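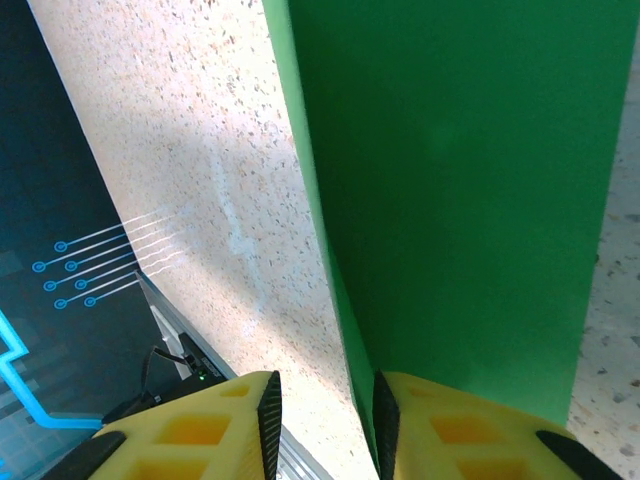
Alcantara, June

Folding small cloths so they stay folded

We run the linen side of a small holiday let business, and most of what goes through our laundry is small: dishcloths, napkins, face washers, polishing cloths. Sheets and bath towels get all the attention in housekeeping guides, but it's the small squares that end up as a jumble in the drawer. The method below suits any square or near-square cloth up to a napkin in size. It works on cotton, linen and most microfibre.

What you need

A flat bench or table at about hip height
A clean, dry cloth to wipe the surface
A drawer, tray or shelf to put the finished pile in
The cloths, dried and at room temperature

A smooth, hard top is better than a bed or an ironing board. On a padded surface the cloth sinks under your fingers and the fold drifts. Stone, terrazzo and laminate are all fine.

Before you fold

Wash like colours together. We spin at 800, and anything faster sets creases into linen that are hard to get out by hand. Take the cloths out as soon as the cycle finishes, give each one a shake and hang it by one edge. If you use a dryer, stop it while the hems still feel slightly cool and let the cloths finish in the air.

Sort by size before you sort by colour. Two cloths from the same packet can come out of the wash different sizes, particularly if one has been through the dryer more often. Our Relura napkins shrank a little in one direction and are now rectangles, so they go in their own pile. The Grasach dishcloths have held their shape well.

The basic square fold

1. Wipe the bench and let it dry. Crumbs and grit get pressed into the weave, and a damp patch will leave a mark on linen.

2. Lay the cloth down with the wrong side up. Turn it so that an edge is parallel to the front of the bench. Any label, patch or loop goes at the bottom left.

3. Smooth from the centre outwards with the flat of both hands. Don't pull the corners. A cloth that has been tugged into shape will creep back later.

4. Pick up the two far corners and bring them down to meet the near ones. Set the corners first, then run the side of your hand along the fold.

5. Take the right side over to the left. Check that the hems line up, then press once more. For a dishcloth, stop there. For a napkin, you may like to fold again into thirds so it fits a narrow drawer.

If your cloths have a patch or a contrast corner, keep it in the same spot every time. You can then find the right cloth by looking at the pile, without lifting anything.
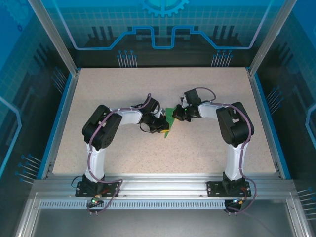
Do small cloths need to be ironed before folding?

Only linen and heavy cotton, and then only if they are going on a table. Microfibre should never be ironed. For everything else, smoothing by hand and leaving the pile under a light board overnight will take out most of the creases.

The point fold

Some people prefer a point for napkins or for cloths that hang from a rail. It takes up more room in a drawer but it looks neat on a plate.

1. Lay the cloth with one corner towards you, wrong side up.

2. Bring the far corner down to the near corner to make a triangle. Hold the centre of the long edge with one hand while you line up the points with the other.

3. Fold the left and right corners down to the near point. You should now have a smaller square standing on its corner.

4. Turn the whole thing over and fold the two side corners in towards the centre line, so the shape narrows to a single point at the bottom.

5. Press flat with your palm. If the point is thick, open it up, flatten the hem and fold again – forcing it will only push the bulk to one side.

Soft cloths are harder to get right than stiff ones. With a thin cotton cloth, keep one hand resting on the top end the whole time and move only the lower end. The green cloth on our speckled top is at the fiddly stage, with the creases still in it and the point hanging free. At that stage it is easy to drag the top end along when you straighten the bottom.

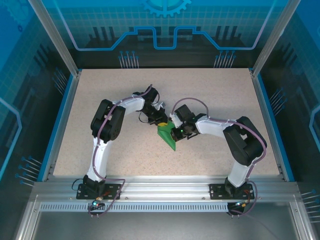
Stacking and storing

Put each finished cloth down with the main fold facing the front of the drawer. A pile with all its folds forward is easy to take from, one cloth at a time. Keep piles under 200 mm high or the bottom few will spread and lose their edges.

Standing the cloths on end works in a shallow drawer, provided they are packed firmly enough to hold each other up. We use Sevus drawer trays, but a cut-down shoebox does the same job. Point folds should be laid flat, with the points alternating left and right so the pile stays level.

Put freshly washed cloths at the bottom or the back so the wear is shared around.

Common problems

The corners won't meet. The cloth has probably stretched on the line. Match the folds and let the hems fall where they may, with the untidy edge on the inside.

The pile leans. Turn every second cloth so the thick hemmed side changes ends.

The folds come undone. The cloth may still be a bit damp, or it may have fabric softener in it. Air it for an hour and try again. Leave softener out of the next wash, particularly with microfibre.

Lint on dark or green cloths. Shake them outdoors and wash them separately from white towels.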